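Day 2 of key rings.

The learner wants more examples of two arms handling split rings, so split rings it is. Someone has to drive. 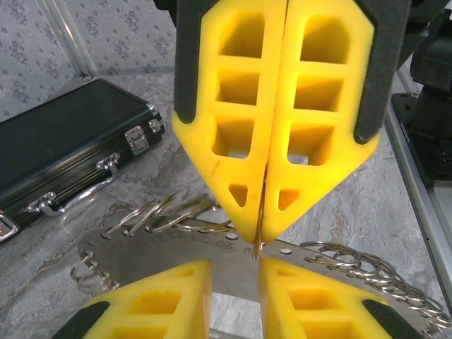
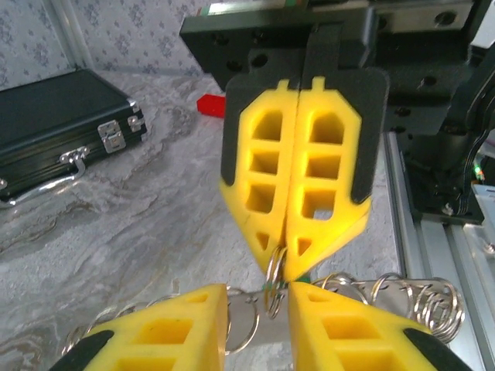
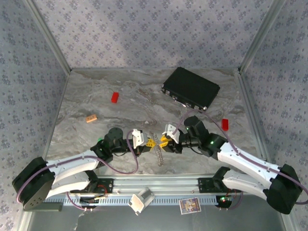 Štěpánka Slanina
Torkness bench log · June 19, 2019

We have 218 good runs. The plan says 1,168. I did the division and then went for coffee.

Radek Mikuš threw out 51 of mine for "hesitation." I was thinking, Radek.

He also wants more variety in the mistakes. Finally, a spec I can meet.

New rule: if you drop a ring, keep recording and pick it up. The model needs to see that part too.

Back on at two. Bring your own chair cushion.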